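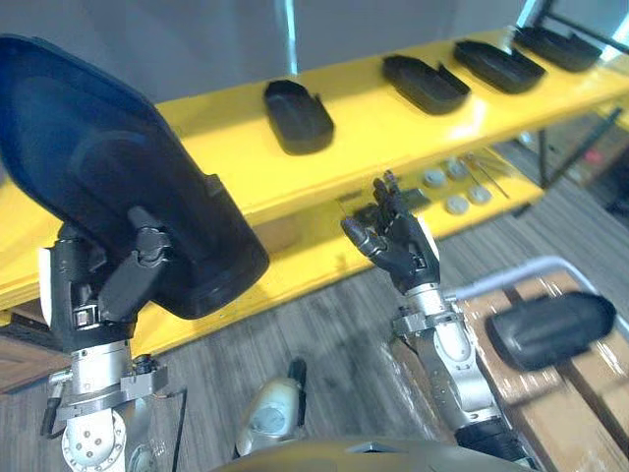 Vollitz has opened a second assembly line at its Okovdale works, where it will make moulded plastic shells for seat makers. The company took over the old Drorkby building in December and has spent 600 hours fitting it out.

The black shells are laid out in a row on yellow shelving, with small parts such as white discs and thin metal rods kept on the level below. Every shell is to be checked before it goes to packing.

"We used to carry everything across the yard in crates, and parts got scratched on the way," said Veronika Illés, the works manager. "Now the trays and the small parts are in one place."

The first order is for 3000 shells and comes from Kiss, the furniture firm. Of these, 1716 have been delivered - the rest are due before the summer break.

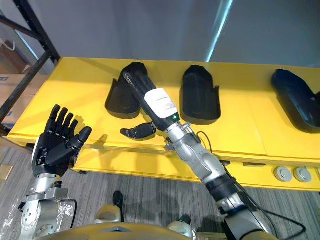 The works employs 53 people, and Vollitz says it will take on more if a second order is signed. Judit Kun, who handles sales, said talks with two other buyers were under way but would not name them.

Lorries will use the north gate from 7 am. Residents of the lane behind the works had asked for a later start, and the company has agreed to keep the rear gate shut until 9 am.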